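**Avotiņš** is a small cider house and tasting room in the harbour quarter of Stitville. It is known mostly for its dry ciders and for the winter tasting which it holds every year on 31st December.

## History

The house was opened by Freya Sedgwick, who had before worked as a buyer for the wine importer Vastomico. In the first season it sold 1,853 bottles, nearly all of them to restaurants in the town. The cellar master, Žydrūnas Urbonaitė, joined in March of the second year and brought with him the method of slow fermentation in small tanks – until then the cider was made in one large tank and was often too sweet for the taste of local customers.

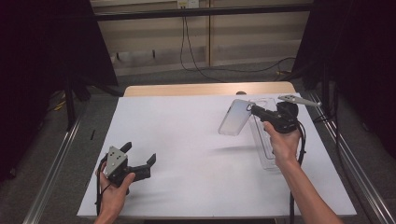

In the third season the sale grew to 2,281 bottles. The tasting room was moved to the ground floor, where it has 16 seats.

## Ciders

Avotiņš makes 11 ciders. The best known is Skoltico, a dry cider from late apples, which is kept on its yeast during the whole winter. It has a light smell of hay and is usually served with smoked fish or hard cheese. A perry is made only in the years when the pear harvest is good.

## Tastings

Guests of the winter tasting try six ciders, beginning with the driest. Places must be booked in advance, and the price includes bread and a cold plate. Summer tastings are shorter and are held in the yard if the weather allows it.

## See also

- Perry
- Food and drink in Stitville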